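**Griloveck Lister - estação de bancada para recolha de demonstrações**

Se já tentaram juntar exemplos de manipulação para treinar uma política, sabem que o braço raramente é o que dá mais trabalho. O que me comia as tardes era tudo o resto: a luz que mudava depois do almoço, a mesa em que alguém encostava a anca, a câmara que descaía um bocadinho e estragava uma sessão inteira. Comecei a desenhar a Lister por causa disso, e esta página é a minha tentativa de explicar o que ela é sem vos fazer ler o manual todo (que também existe, e peço desculpa pelo capítulo quatro).

A Lister é uma cuba de trabalho de painéis cinzentos mate, com suporte para câmara fixa e uma base onde assenta o vosso braço. O cinzento foi uma discussão longa! Eu queria branco, a Hường Bùi queria quase preto, e ficámos por um tom que não rebenta com a exposição quando há metal polido por perto. As paredes abrem para fora, por isso uma peça que caia tende a escorregar outra vez para o chão da cuba e o operador não tem de se levantar.

## Tarefas de encaixe

O conjunto de encaixes é o que quase toda a gente pede primeiro. Traz um bloco com furos de várias formas e as peças para lá meter, e é uma tarefa ótima para começar: parece brincadeira de criança e depois passamos uma manhã a perceber porque é que o cilindro entra torto. Gravem também as tentativas más, por favor. Uma aproximação falhada seguida de uma correção calma vale muito no treino, e o programa deixa marcar esse troço com uma tecla.

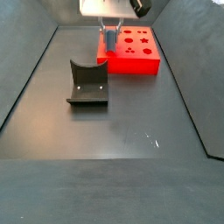 Quanto à teleoperação, usamos o comando Senitz, que vem na caixa. É leve, tem um gatilho para a pinça e um botão para descartar o episódio quando a coisa corre mesmo mal. Demorei uns dias a ganhar mão, confesso, e a Védís Damgaard apanhou-lhe o jeito em menos de uma hora (ainda não lhe perdoei). O conselho dela, que passei para o guia rápido: descer devagar, parar mesmo por cima do furo, e só depois decidir. Com pausas assim os episódios ficam mais parecidos uns com os outros e a fase de aproximação separa-se bem da inserção.

## O que fica gravado

Cada episódio guarda o vídeo da câmara fixa, as posições das juntas, a abertura da pinça e os comandos do operador, tudo com o mesmo relógio. O programa chama-se Tu - sim, como o pronome, e sim, é péssimo de procurar na net. No nosso último conjunto de encaixes ficámos com 77 episódios aproveitáveis, já revistos, e quem compra a estação recebe-os para ter com que comparar os seus.

## Na caixa

- Cuba Lister com painel frontal e suporte de câmara
- Comando Senitz e cabo
- Conjunto de encaixes
- 3 painéis de chão de substituição
- Licença do Tu para 4 postos

O braço e a pinça não estão incluídos. Escrevam-me com o modelo que têm e eu digo se a placa de adaptação serve ou se é preciso fazer outra.

## Preço e entrega

A estação completa custa 2.690 €, com IVA. Montamos por encomenda, e as que entrarem agora seguem pela ordem de chegada. A próxima revisão do suporte de câmara está prevista para dezembro, com peças compatíveis com as cubas atuais, portanto não vale a pena esperar por ela.

Para limpar o chão da cuba, pano de microfibras húmido e mais nada - o álcool deixa manchas que depois aparecem no vídeo.

Preço atualizado em 28/3/26.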